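Last updated 9/6/18

# Gripper won't close after a stall on the Kustetero cell

Use this procedure when one gripper on the two-arm table stays open after a close command and the other one works. It covers the Praler controller with the soft slotted fingers. If both grippers are dead, check the emergency stop circuit first and come back to this page only if that is fine.

We had this fault in June at the Arkville shop, during a paper cup stacking job. The left gripper closed on a cup, stalled, opened again and then ignored every command. The log showed code 47, which the manual lists as "drive hold." A restart cleared it for 35 cycles and then it came back. The cause was a close current limit set to 460 mA. The drive trips before it gets there if the fingers are pressing on each other.

## Before you touch anything

1. Stop the program and press the emergency stop.
2. Switch off the arm supply and lock it out. The fingers are soft, but the bracket behind them is metal and can pinch.
3. Keep your hands out from between the fingers until the status light on the drive is out.

## Check the fingers and the cable

Move each finger by hand through its full travel. It should slide evenly. If it catches, clean the rail and look for bits of paper in the slots.

Next, follow the gripper cable back from the mounting body to the first tie point. Pull lightly on the connector. Ours was tight, but a half-seated plug gives the same code, so don't skip this.

Turn the supply back on, stand clear of the table and release the emergency stop. Send an open command to both arms from the jog screen. You want both grippers fully open and well apart before you change any settings.

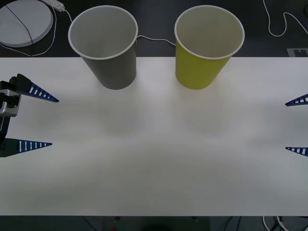
Open the Jurić settings tool and select the arm with the fault. Go to Gripper, then Limits, and write down the old values. Set the close current to 400 mA and save it to the drive. Saving to the session only will lose the value at the next power cycle, and that cost us an afternoon.

Clear the code with Reset Drive. Don't use Reset All, which also wipes the arm home positions.

## Test

Run the close command with nothing between the fingers, at low speed. Then try it on a spare cup. The wall should bend a little and spring back when the gripper opens. If the cup slips, change the finger position in the program and leave the current limit alone.

If code 47 returns on the empty test, take the arm out of service and swap the drive.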